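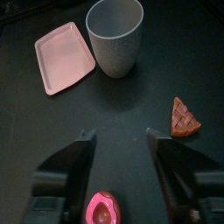 Figure 6.1 A pink tray, a tall gray cup, a toy slice of lattice pie and a toy donut with pink icing.

Chapter 6
Small Things on a Dark Table

I learned to draw from a kitchen drawer. My first teacher, Tươi Trương, would pull out a cup and a tray, toss in whatever toy food her kids had left on the floor, and tell me to get going. No fruit bowl, no velvet, no skull! I sulked for a month (I wanted the skull) and then I got hooked.

So that's what we're doing in this chapter. You'll need a dish or a tray, something tall, and a couple of little things with shapes you like. Play food is great for this. A pie slice is a wedge and a donut is a ring, and you can get both down on paper in a few seconds and fuss over the icing later.
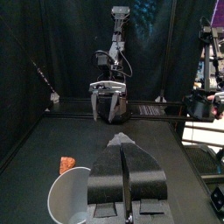
Pick a dark surface if you have one. Pale rims really stand out against it, and a rim is usually where I start, with one light oval before I even think about the sides. Then I hunt for the shadow underneath. It's softer than you expect and it almost never stops where the object does, so draw it loose and leave the hard edges for the rim.

Give yourself 30 minutes for the first try. Kekeli Sowah, who tested these exercises with me, likes to do 3 quick ones in that time, and hers are better than my slow ones, which is annoying.
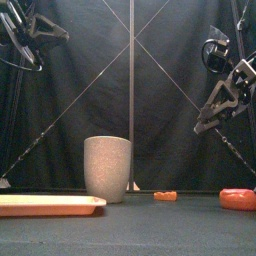 6.1 Get Your Chin Down

Before you draw anything, move your head. Stand up and look down at your cup: the mouth is a big open oval. Now crouch until your eyes are close to table height. The oval squashes flat, the inside disappears, and a tray turns into a long thin strip! Same stuff, totally different drawing. Make one sketch from each height, and keep both, even the ugly one. 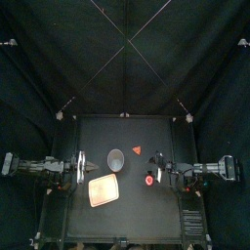

Figure 6.2 A gray bowl and a pale board, with a triangular piece farther back and a round red piece off to the right.

Look at the gaps next. I draw the space between two things as if it were a thing too, and only then do I go back and fix the bowl.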